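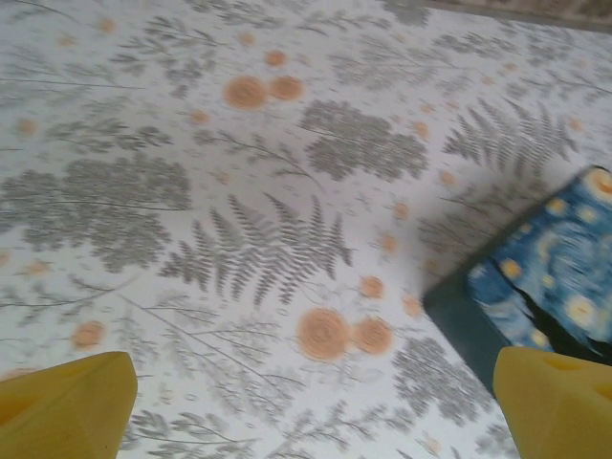 Night-sky print against a gray and orange botanical cloth.

Picture Tins and Patterned Cloths: Your Questions
By Mwanaisha Temba
Last updated: August
2 min read

I get asked about these a lot, mostly by people who have already bought one and want to be told it was a good idea. I'm not always the right person for that.

Are tins with famous paintings on the lid worth the money?

As tins, sometimes. As art, I doubt it. The Kaijage shop in Margate had a Van Gogh one marked at $49, and the plain version next to it held the same amount of stuff. If you like looking at the lid, fine. Just know what you're paying for.

Doesn't a busy print clash with a flowered tablecloth?

I used to say always. Now I say usually. Dark blue swirls over pale cloth with gray ferns will at least show up, and if the flowers are peach or orange they sit well enough near the yellow in the sky. Put the same print on a dark cloth and I think you'd lose it.

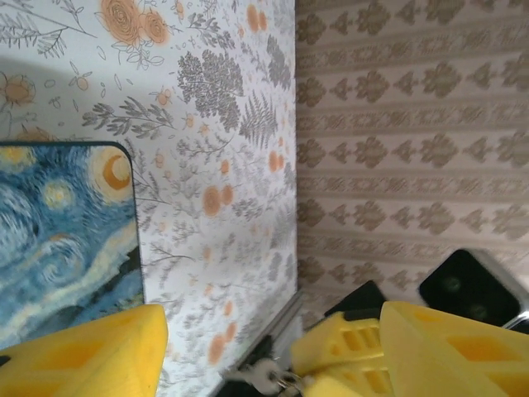

Starry Night with orange roses behind it.

What about florals and damask in the same room?

Sellers love to call this "layered." I call it a lot of wallpaper. Beige damask stripes are quiet enough to get away with it — a red or green damask would be another story. Tape up samples of both and live with them for a week before you order rolls.

Can I keep food in a picture tin?

Only if it was sold for food. Wrapped candy or tea bags, sure. I wouldn't put loose cookies in a tin with no food marking, whatever the seller tells you.
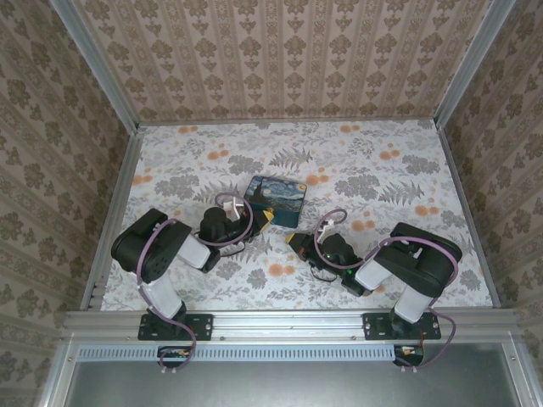
How do I clean a printed lid without wearing off the picture?

Use a soft cloth, barely damp, and dry it right away. Skip scouring pads and anything with bleach. I tried the Viltus metal polish on an old lid and it took the color off one corner, so I'd keep polish for bare metal.

Will it go up in value?

People ask this about everything now. A mass-made tin with a picture that's on 40 other products is not a retirement plan. Keep buttons in it.

Related
Lutgate linen napkins: second look
Getting wax out of a printed tablecloth
Do peel-and-stick wallpapers really peel?
Storage tins with lids that won't close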